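手持ちグリッパー3種をベッドの上で比べた結果、いちばん優秀だったのはトレイだった

レビュー/ハンド・グリッパー

ロボットアームを持っていなくても、グリッパーのレビューは書ける。人間の腕の先に付ければいいだけの話で、自由度は高いし、可搬重量もそこそこあるし、キャリブレーションも要らない。欠点は夕方になると精度が落ちることくらいだ。

今回は手持ち式の平行開閉タイプを、青い指パッドの付いた構成で使ってみた。比較相手は、以前から手元にある Flivow の二本指と、知り合いの研究室が手放した Skoltham の三本指。課題は果物と野菜の移し替えである。作業台はベッド。うちで一番広い水平面がベッドだからで、水平かどうかについては後で述べる。 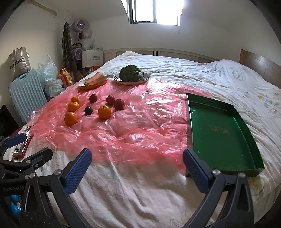
この記事は約6分で読めます

まず握り心地から。Flivow は軽い。軽いのはいいのだが、開閉レバーのバネが妙に律儀で、こちらが指の力を抜くとすぐに全開に戻ろうとする。果物を持ったまま考え事をすると、果物が落ちる。Skoltham はその逆で、一度閉じるとなかなか開いてくれない。三本指なので掴んだときの安心感は抜群だが、放すときに毎回ちょっとした交渉が必要になる。

青パッドの手持ち機はその中間で、開閉の重さは三機種のなかで一番素直だった。爪を大きく開いた状態から、対象に当たるまでの遊びが少ない。リンクの銀色のネジはむき出しで、見た目は工具寄りだ。隠す気がまるでないところは個人的に好感が持てる。増し締めしたいときにカバーを外さなくて済むのは、地味だがありがたい。

課題と採点

やったことは単純で、シートの上に散らした果物を、右側に置いた緑のトレイへ移す。掴み損ね、落下、トレイの縁への衝突を失敗と数えた。一機種につき60回。途中で持ち手を替えると腕の疲れ方が変わってしまうので、機種ごとにまとめてやり、間に休憩を挟んだ。休憩の長さは採点対象外とする。

成功回数は青パッド機が60回中の全部、と書きたかったところだが、そこまで甘くはない。失敗は11回。そのうちの大半はミカン類ではなくリンゴで起きた。リンゴは硬くて丸くて、パッドが少しでも中心を外すと、するりと上に逃げる。オレンジのほうは皮がわずかに沈むぶん、狙いが雑でも許してくれる。果物にも性格がある。

Flivow の失敗はもっと多く、原因はほとんどがレバーの戻りだった。Skoltham は掴み損ねが3回しかなかったかわりに、トレイの縁によくぶつかった。三本目の指が、こちらの視界の外で独自の活動をしているのである。掴む性能だけなら Skoltham が一位で、置く性能まで含めると青パッド機が逆転する。どちらを取るかは、あなたが物を掴みたいのか、それとも移したいのかによる。

プラムについて

一個だけ混ぜた濃い紫のプラムが、一番の難題だった。小さくて表面がつるりとしている。青パッド機の凹凸は効いているものの、強く握れば潰れそうで怖く、弱く握れば転がる。結局、手首を少し寝かせて下からすくうように挟むのが正解だった。これは機械の評価ではなく私の手首の評価になってしまうので、点数には入れていない。手持ち式のレビューにはこの問題が最後までついて回る。

ニンジンは、向きさえ合えばどの機種でも簡単に掴める。長手方向に対して直角に爪を入れるだけだ。問題は、斜めに置いたニンジンに対してこちらの手首を斜めにすると、肘が壁に近づくことである。実機のアームなら特異点と呼ぶところを、人間は「つる」と呼ぶ。

葉物は早々に諦めた。三機種とも、掴むには掴むのだが、持ち上がるのは掴んだ葉だけである。束ごと移したいなら紐で縛っておくか、素直に皿ごと動かしたほうがいい。皿を掴む試験は、皿が惜しいのでやらなかった。

ベッドという作業台

マットレスは沈む。わかっていたことだが、60回もやると身にしみる。シートの上の果物は、隣に手をついただけで別の場所へ移動してくれるので、配置のランダム化だけは完璧だった。ビニールのシートも曲者で、皺の谷にはまった果物は掴みやすく、山に乗ったものは触れた瞬間に逃げる。きちんとした再現性を求める人は机を買うべきだ。

そのぶん、トレイの働きは立派だった。縁が立っているので、多少雑に放しても中で止まる。底が平らで、爪を下ろす高さの目安にもなる。Hallstead の黒いバットも試してみたが、爪もバットも黒いので、どこまでが指でどこからが底なのか、薄暗い時間にはわからなくなった。グリッパーの色と容器の色は変えておいたほうがいい。

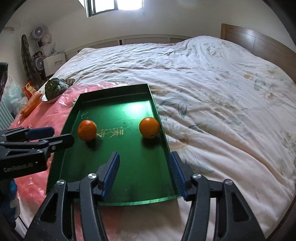

トレイにオレンジ二個、爪は開いた状態。底の金文字は位置決めの目印に便利。

指パッド

青パッドはこの機種の一番の売りだと思う。細かい凹凸があり、つるつるした皮にもよく食いつく。食いつくのはいいが、ベッドカバーにもよく食いつく。トレイの手前を狙ったつもりで布団をつまみ、そのまま持ち上げてしまったことが何度もあった。布の把持性能を測りたい人には朗報である。

掃除は濡れた布で拭くだけで済んだ。凹凸の溝に皮のかすが残りやすいので、気になる人は古い歯ブラシを用意しておくといい。Flivow のパッドは平らで掃除は楽だが、リンゴの試験ではまったく頼りにならなかった。Shearer の汎用パッドに貼り替えるとだいぶましになるものの、厚みが増して全閉できなくなる。薄いものを掴む予定があるなら勧めない。

視界と光

真正面の窓から日が入る時間帯は、トレイの底が光って見づらい。人間の目ならちょっと首を傾ければ済むが、カメラで記録して後で使うつもりなら、窓を背にするか、カーテンを引くかしたほうがいい。私は両方とも面倒だったので、光る場所に果物を置かないという方法で解決した。これを解決と呼んでいいかどうかは意見が分かれるだろう。

手元を見るカメラの位置については、爪の先端と対象が同時に入っているかどうかがすべてだと思う。爪の先だけ見えても距離がわからないし、対象だけ見えても自分がどこにいるのかわからない。広角で周辺が曲がるのは、慣れればさほど気にならない。気になるのは、部屋の隅に積んである荷物まで律儀に入ってしまうことのほうだ。

持ち疲れ

続けて62分やったところで、親指の付け根が先に音を上げた。青パッド機は開閉が素直なぶん、つい続けてしまうのがよくない。Skoltham は重いので最初から休み休みになり、結果として翌日が楽だった。重さが健康に寄与した珍しい例として記録しておく。

評価

青パッドの手持ち機:5点中4点。掴む、運ぶ、放すのバランスがよく、初めての一台に勧められる。減点は、手首を寝かせたときにリンク部が容器の縁に当たりやすいこと。浅い容器ならまず問題ない。

Skoltham 三本指:3点。掴んだら放さない。放さないのが欠点でもある。動かないものを長く保持する用途なら4点にしてもいい。

Flivow 二本指:2点。軽くて持ち運びは最高。持ち運んだ先で使うことを考えなければ、もう1点足せる。

緑のトレイ:5点。可動部なし、電源不要、失敗なし。

次は机の上で同じ試験をやり直すつもりでいる。机の上の物をどこへ移すかが決まれば、の話である。とりあえずは、ベッドの上に移すことになると思う。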